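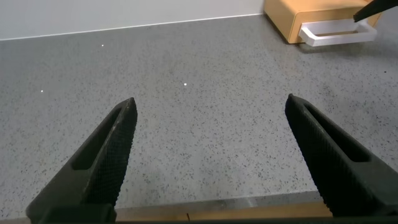 About Gillora

Gillora tests grippers, wrist cameras and arm controllers for people who have to choose between them. We are a small company. Sérgio Marinho and Albertina Macedo started it after several years of buying equipment for other people's labs and finding that the data sheets left out most of what they wanted to know.

We don't build hardware and we don't resell it. Customers send us the parts they are considering, we mount them on our own arms, and we run the same tasks with each one. At the end they get a written report, the video from every camera, and the parts back in the box they came in.

What we test

Most of our work is with two-finger grippers. A maker will usually state the opening width and the grip force. We look at what happens after that: how the fingers meet a thin edge, how far off center the arm can be before a grasp fails, and how much of the job the wrist camera can still see once the fingers are in the way.

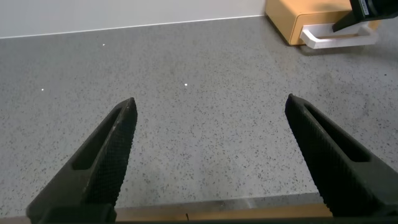 Finger surface takes up more of our time than we expected when we started. A textured face holds better on some plastics and marks others. It also picks up dust, so we run a set of trials with the fingers as they are and another set after cleaning, and we report both.

Cameras are tested in pairs. One goes on the wrist and one looks on from the head position. Customers often ask which of the two they can do without. The answer depends on the task, and we would sooner run it than guess.

How a comparison works

Our standard comparison is called Trisau. It has 61 short tasks, all done with ordinary objects on a plain surface: opening and closing, picking up, turning, pushing flat things along. Every gripper gets the same tasks in the same order, and the operator doesn't change halfway through.
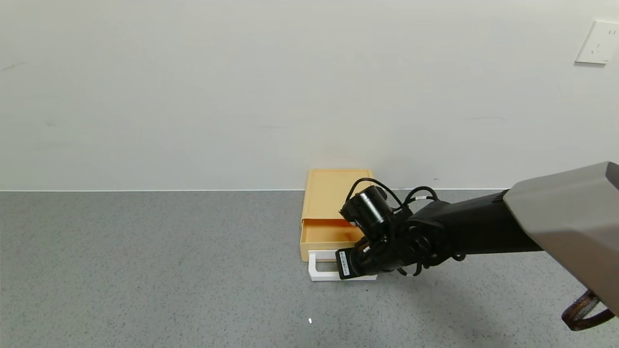
Handles get their own section in Trisau. A loop handle close to the work surface leaves little room under the wrist, and a gripper that does well on blocks can do badly there. We note the angle of approach, the number of tries and whether the cables caught on anything. Cable routing has spoiled more runs for us than any software fault.

For controllers we use a longer set called Barros. The arm and gripper stay the same and only the controller is swapped. A full Barros run is 194 trials and takes two working days, plus setup.

If a run is stopped for any reason, it goes in the report as stopped. We don't drop trials and we don't average over them.

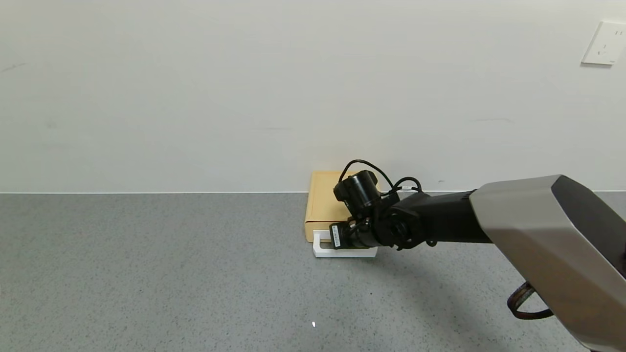
The people

Sérgio runs the arms and writes the test plans. Albertina handles calibration and the camera work, and she writes the final reports. Anyone who phones will get one of the two.

Fetitz is our logging software. Albertina wrote the first version in February so that arm position and video could be read on one timeline. Customers can have a copy with their report at no extra charge.

Visiting

You are welcome to come and watch your own equipment being tested. We keep one Saturday a month open for visits. Please write first and tell us what you plan to bring, including the mounting pattern and the supply voltage, so we can have the right adapter plate ready.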